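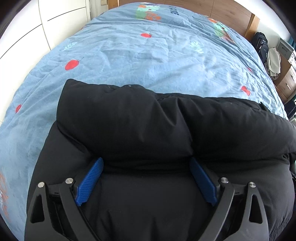
05/04/2023

Loft tests, batch 11. Washed the Narneo fill swatches again this morning and wow, the down-blend ones came out of the dryer looking like sad pancakes! Gave them 20 minutes more with the tennis balls and they puffed up nicely, all except the two Bonstead squares (still lumpy along the stitch lines, same as in January).

Weighed everything after lunch. Control swatch is 249 g, which matches the old sheet, so I trust the scale again. Atieno Chege thinks the lumps come from the wider baffles and I'm coming around to that. She wants narrower channels on the Pilik sample, so I cut the pieces before I left.

Still need: more black thread, clean mesh bags.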